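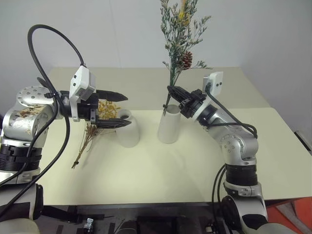 Dried flowers and two white vases on the arranging table.

I went to the open day at Barua on 3rd December, mostly for the vases. Barua makes plain white ceramics for the home and has shared a building with Zono, the dried flower supplier, since September. The ticket was 8 dollars, which covered the tour, a hot drink and a turn at the arranging table at the end.

The tour starts in the casting room. There were 72 molds on the racks, according to the sheet we were handed, and most of them were for vases. Slip is poured in, left to set against the plaster, and the rest is tipped back out. We watched one being opened. The piece inside was gray and soft looking, with a seam down each side that gets scraped off by hand. The woman doing the scraping had a bad light and a good chair, and said the chair mattered more.

The kilns are next door. One was firing and one was cooling, so there was not much to look at apart from the shelves of seconds. Those were for sale at the end of the day. Mostly the faults were pinholes near the foot or a rim that had pulled slightly to one side.

Zono has the upstairs floor. Bundles hang head down from wires across the whole ceiling, and the windows are covered to keep the color from fading. It smells like hay. They dry yarrow, tansy, statice and several kinds of grass, and they buy in eucalyptus and conifer. Staff told us to pick stems before the flowers are fully open, to keep the bundles small, and to leave them alone until the stems snap when bent. A second room is used for boxing orders. I had hoped to see the pressing tables too, but that part was closed.

The arranging table was the part I liked best. The top is a pale cream color and the vases are white, so the dried material gets all the attention. Two shapes had been put out: a round one with a narrow neck, and a taller straight cylinder with an open top. The round one has a finish somewhere between matte and glossy that looks better in person than on the Barua website.

The cylinder held a spray of slender gray-green branches with tiny needle-like leaves, a pinecone partway up the stems and a small tuft of yellow near the top. It was tall, well above the vase, and I would not have tried that height at home. The straight sides keep the branches fairly upright — in a bowl they would flop.

Next to the round vase lay a bundle with small yellow-orange flower clusters and thin brown stems. A narrow neck is fussy with stems like those. The advice was to hold the bunch loosely, turn it while feeding the ends in, and trim a little at a time. Dried stems do not need water, so length is only a matter of looks.

The shop is by the exit. Seconds were 4 dollars for small vases and more for the tall ones. I bought a small round one with a pinhole and a bunch of statice. Cards were accepted, but they had run out of wrapping paper by the afternoon, so take a bag and an old towel.

Parking is on the Vikton side of the building. There is a step at the front door and a ramp around the back, past the loading bay. Each tour takes 80 minutes, including the arranging table.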